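Home | Guides | Arms | Grippers | Downloads

4. Comparing two grippers in the simulator

I always run this part in the kitchen scene before I touch real hardware. Drellik is my baseline, and Winell is the one I swap in.

1. Open Teltport and load the kitchen.
2. Pick your gripper profile and set the step limit to 800.
3. Jog the arm out over the counter, slowly, with the finger pointing down.
4. Save that pose — you'll need the exact same one for the second gripper!

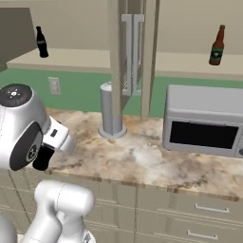 Fig. 6. Arm over the counter, finger down near the front edge.

5. Run 39 trials, then switch profiles and run 39 more from the saved pose.
6. Export both logs before you close the window (I've lost a whole afternoon this way).

Note: Watch the tall post in front of the paper towel holder. I keep my paths well to the left of it until I trust the new profile.

Caution: Don't copy the simulated grip force straight to a real arm. Start low and work up. Jennylyn Fajardo has a good starting table in section 7.

Related
- Setting joint limits
- Reading the trial log
- Camera views in Teltport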